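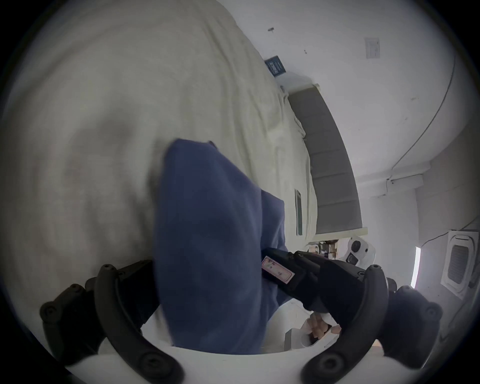

Tela azul oscuro con un pliegue arriba y alguna arruga.

¿Por qué se arruga la ropa? (y por qué no hay que creerse todo lo que dicen sobre las arrugas)

Seguro que has oído alguna de estas frases: «Cuélgala en el baño mientras te duchas y se plancha sola». «Esta camisa no se arruga jamás». «Si la doblas bien, sale perfecta de la maleta». Los mayores las dicen con mucha seguridad. Pregúntales cómo lo saben y verás que casi siempre contestan lo mismo: que se lo contó alguien.

En esta página vamos a desconfiar un poco. Primero miraremos qué es una arruga y después pondremos a prueba algunas de esas frases.

La tela vista de muy cerca

Una tela parece lisa, pero si la miras con una lupa verás hilos. En las telas tejidas como las de las sábanas, unos van de arriba abajo y otros de lado a lado, pasando por encima y por debajo como en un cesto. En una camiseta es distinto: el hilo va formando bucles pequeñitos, enganchados unos con otros. Por eso la camiseta se estira cuando tiras y la sábana apenas.

Cada hilo está hecho de fibras, que son como pelitos retorcidos juntos. Y cada fibra está hecha de moléculas larguísimas, colocadas unas al lado de otras. Las moléculas no se ven con la lupa, ni con el microscopio del colegio. ¿Y entonces cómo sabemos que están ahí? Buena pregunta. Los científicos lo averiguaron de varias maneras, por ejemplo lanzando rayos X contra las fibras y estudiando el dibujo que forman al salir. Hizo falta bastante tiempo para que todos se convencieran.

En el algodón, esas moléculas se llaman celulosa. Entre una y otra hay unas uniones débiles, los puentes de hidrógeno. Imagina una fila de niños cogidos de la mano sin apretar: si alguien empuja, se sueltan y se agarran a la mano que tengan más cerca.

Eso es lo que pasa en una arruga. Doblas la tela, algunas uniones se sueltan, las moléculas se mueven un poquito y se vuelven a agarrar en el sitio nuevo. Cuando dejas de apretar, la tela ya ha «aprendido» la forma doblada. (Lo de aprender es una manera de hablar. La tela no tiene memoria ni sabe nada.)

El agua y el calor

El agua se mete entre las moléculas de celulosa y las ayuda a soltarse. Por eso una camisa que se seca hecha una bola sale tan arrugada: las uniones se forman otra vez mientras el agua se va, y se forman con la camisa hecha una bola.

El calor hace que las moléculas se muevan más. Si juntas calor y agua, la tela se deja dar forma con facilidad. Añade algo que apriete y la aplane y ya tienes una plancha. La plancha deshace unas uniones y deja que se hagan otras con la tela estirada. O sea, que funciona igual que la arruga, solo que tú eliges la forma.

¿Se arrugan todas las telas lo mismo?

No. El lino y el algodón se arrugan mucho. La lana, bastante menos, porque sus fibras están rizadas y hacen un poco de muelle. El poliéster es un tipo de plástico y en un día normal sus moléculas casi no cambian de sitio, así que suele volver a quedar liso.

Cuidado con adivinar de qué está hecha una tela solo por su aspecto. Dos telas azules pueden parecer iguales y ser de materiales distintos. Mira la etiqueta de dentro. Puede que ponga, por ejemplo, «50 % algodón, 50 % poliéster». Eso es una mezcla, y se portará como una mezcla.

Cuatro frases que conviene revisar

«El vapor de la ducha plancha la ropa.»
Verdad a medias. El vapor moja un poco las fibras y el peso de la prenda tira hacia abajo, y con eso las arrugas flojas se suavizan. Un doblez bien marcado seguirá ahí. Además, quien cuenta este truco casi nunca ha colgado otra prenda igual en otra habitación para comparar. Puede que una parte de las arrugas se hubiera ido sola.

«Esta camisa no se arruga nunca.»
Nunca es una palabra muy grande. Hay camisas de algodón tratadas con productos que añaden uniones fuertes entre las moléculas, y esas uniones no se sueltan tan fácilmente. Se arrugan menos. Si la aplastas en el fondo de la mochila, con el bañador mojado encima, ya veremos.

«Si enrollas la ropa en la maleta, no se arruga.»
Un rollo no tiene esquinas, y sin esquinas hay menos dobleces marcados. Hasta ahí tiene sentido. Pero si aprietas mucho el rollo, salen arrugas pequeñas por todas partes. Depende de la tela, de lo llena que vaya la maleta y de cuánto dure el viaje. Cuando la respuesta es «depende», la gente se aburre y prefiere la frase corta.

«La ropa arrugada está sucia.»
Falso. Una camiseta recién lavada puede estar arrugadísima y una camiseta muy lisa puede tener salsa de tomate. Son dos cosas separadas.

Lo que pasó en la clase de Navarrete

Marisol Gallegos da clase en Navarrete a niños de nueve años. En abril, dos alumnas suyas, Binta y Vendula, discutieron por una cosa: Binta decía que una tela mojada se arruga más que una seca y Vendula decía que eso daba igual.

Cortaron trapos de la misma sábana vieja. Mojaron la mitad y dejaron secos los demás. Los hicieron todos una bola, les pusieron encima los mismos libros y los dejaron así hasta que los mojados se secaron, cosa que tardó mucho más de lo que esperaban. Después los extendieron en una mesa y pidieron a otra clase, que no sabía cuáles eran cuáles, que los ordenara del más liso al más arrugado.

Los que habían estado mojados quedaron casi todos al final, con los más arrugados. Digo casi todos: uno de ellos salió bastante liso y no saben por qué. Vendula sospecha que no lo apretaron bien. Es posible. También es posible que haya otra razón. Lo apuntaron en el cuaderno tal como salió, y me parece lo mejor que hicieron en todo el experimento, porque dan muchas ganas de esconder el trapo que no obedece.

Prueba en casa

Necesitas:
2 trapos de algodón iguales (pide permiso antes de coger nada del armario)
un pulverizador con agua
2 perchas con pinzas
6 horas y algo de paciencia

Qué hay que hacer:
Haz una bola con cada trapo y ponlos debajo del mismo montón de libros durante 3 de esas horas. Sácalos y cuélgalos. Pulveriza agua en uno y deja el otro como está. Espera lo que queda. Antes de mirar, escribe en un papel lo que crees que va a pasar y no lo borres luego.

Compáralos pidiendo ayuda a una persona que no sepa cuál se mojó. Si eliges tú, verás lo que quieres ver. Les pasa también a los científicos, y por eso ellos hacen lo mismo.

No uses la plancha sin un adulto. Quema mucho, también un buen rato después de apagarla.

¿Y si a mí me sale otra cosa?

Repítelo. Si te vuelve a salir, mira en qué se diferencia tu prueba de la que explicamos. ¿Los trapos eran de verdad de algodón? ¿Hacía mucho calor en la habitación? ¿Había más peso sobre uno que sobre otro? Y si no encuentras nada raro, tampoco corras a decir que esta página se equivoca. Ni a decir que tiene razón. Con dos trapos se aprende un poco, y para estar más seguro hacen falta bastantes más.

Palabras difíciles

Fibra: pelito muy fino con el que se hacen los hilos.
Molécula: grupo de átomos unidos. Las de la celulosa son larguísimas.
Celulosa: material del que están hechos el algodón, el lino y el papel. Por eso una hoja de papel también se queda con la marca cuando la doblas.
Puente de hidrógeno: unión débil entre moléculas, fácil de soltar y de volver a formar.

Texto: Heriberto Alvarado. Revisión: Tuva Åberg.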